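Kella Map Folio, Local Series

Loose-leaf folio of reprinted historic maps with a blank memory section, bound with three posts. Supplied for one parish or township per volume. Edited by Marlina Simanjuntak.

Contents

Each folio holds 9 map sheets at the original survey scale, followed by 142 numbered pages for photographs, captions and written recollections. The sheets run from the earliest large-scale survey available for the place to the last one before metric conversion. Where a survey was issued in two states, the later state is used and the earlier is listed in the index.

Paper and binding

Map sheets are printed on uncoated 100 lb text stock, folded once. Memory pages are acid-free and take pencil, pigment ink and photo corners. Do not use rubber cement or pressure-sensitive tape. The cover is gray buckram over board with a paper label on the spine. Posts accept up to 7 extension pieces, sold in packs by Otodico.

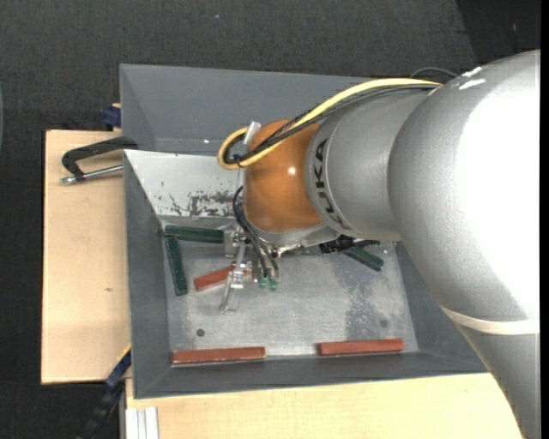
Place names follow the spelling on the sheet itself. Modern spellings appear in the index with a cross-reference, so a house or lane can be found under either form. Field numbers are reproduced but not indexed.

Ordering by place

Give the name of the parish or township and the county. If the place lies across a sheet boundary, the adjoining sheet is included and replaces the general county map. Boundaries changed often, and an order for a farm or hamlet should include the nearest church or railroad station.

Captions can be typeset in advance. Send text as a plain file, one entry per line, with the page number first. The Purba edition has ruled memory pages and is otherwise the same. Pages from the older Ziltano folio do not fit these posts.

Corrections

The index to the coastal volumes was revised on October 18, 2020. Owners of earlier copies can request the replacement leaves at no charge. Corrections to place names go to Taha Lamrani at the map desk and should cite the sheet number and survey year.

Shipped flat. Spare labels and blank pages are listed under Accessories.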